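Filtering Demonstrations by Release Height: Notes on a Small Result

The question addressed in this post is a narrow one. When a policy is trained to nest and unnest bowls from demonstrations recorded with hand-held grippers, does it help to discard the recordings in which the bowl was released too high? Radek Rusnák raised the point in December, and the Trallow task set was the obvious place to test it.

We began with 358 demonstrations. Each was scored on a single value, the height of the fingertips above the resting surface at the moment of opening. Recordings above 30 millimeters were removed, which left us with 200. Two policies were then trained with identical settings, one on the full set and one on the reduced set.
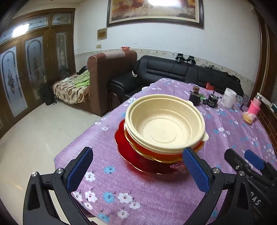

Household bowls on a flowered tablecloth, with blue pads on the gripper fingers.

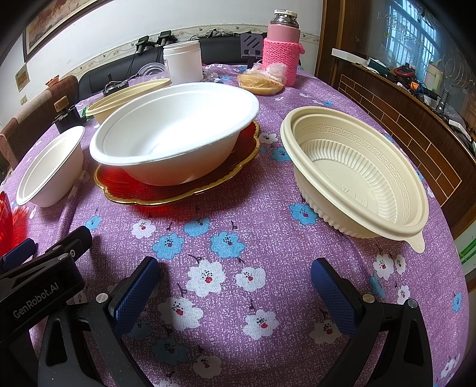
Blažena Štěpánek

Each policy was given 40 trials on bowls it had not encountered in training. The policy trained on the reduced set completed more of them, and its failures were of a different kind. It tended to stop short and hold the bowl, whereas the full-set policy let go early and left the bowl leaning on the rim of the one below.

Two cautions apply. The height estimate depends on the tracking of the gripper, and tracking is weakest when the fingers are close to a patterned cloth. Žofie Holub has checked a portion of the scores by hand and found several recordings that should have been kept. The filter also removes more attempts with deep bowls than with shallow ones, so the reduced set is narrower in content as well as smaller.

The comparison will be repeated with a separate threshold for each bowl depth. Hedvika Machala is preparing the revised scores, and I will report the trial counts once both policies have been retrained.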